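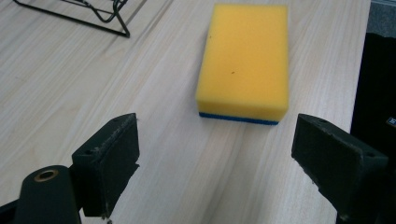

Can a machine do the dishes and wipe the counter yet? I mean the whole chore, start to finish, in a normal kitchen. My robot vacuum is three years old and I still love watching it go, so now I want the next thing! A yellow sponge lying scrubby side down on a wood table looks so easy, but I guess it has to be picked up, flipped for the stuck bits and pushed just hard enough. Has anyone here seen it done well?
Lenuța Husar
April 15, 2021

Teodor Iordache
Parts of it, yes, and it's great fun to see. Picking up a sponge is one of the nicer jobs because foam squashes and forgives a sloppy grip. Wiping a flat top in straight passes works too. Greasy pans are where it gets hard, you need to feel what's still stuck. At our shop in Plurkow an arm wipes down 740 trays a shift, all the same size, and it's terrific at it. Give it a soup pot and it's lost.

Man-sik Yeo
just get a dishwasher lol. but yes I'd buy one tomorrow if it did the stove too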